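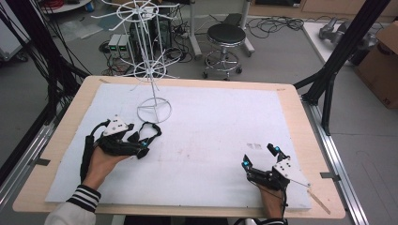 Fig. 1. The two-tier hook stand on its foam board.

Home Projects Reports Gallery Contact
Search this site Go

Small Goods Display: What Goes Where on a Spinning Stand
Trilham design course, project report, 26 February 2018

So my project was the little white wire stand, and I got way more attached to it than I expected! The task was to plan a counter display for Wodell, a gift shop that sells key rings, hair ties and small bags of beads. I picked a stand with hooks because their counter is tiny (like, one elbow wide) and a rack that goes up seemed smarter than a tray.

The stand has a ring for a base, a rod up the middle and two levels of hooks reaching out all the way around. I put a big white foam board under it on the table so I could write on the surface and not get yelled at for marking the wood. Best idea I had all term.

I tried 5 layouts. In the first one I hung all the heavy stuff up top, and the whole thing leaned when I turned it. Layout two had the bead bags on the lower hooks and the key rings above, and that was a lot steadier. Three and four were mostly me fussing with colors. The last one mixed long and short items on the same level, and the long ones kept catching on their neighbors – super annoying if you're a customer with one free hand.

I also read the Khokhar handout on shop counters, which wants the priciest things at eye level. That's fine on a wall, but on a counter the top hooks depend on how tall you are, so I mostly ignored it.

Wodell is going with layout two. They want over 9 key ring designs on it by May, so I still have to work out how many can share a hook before they tangle. The Skandport sample bags come next week and I'll redo the lower level with those.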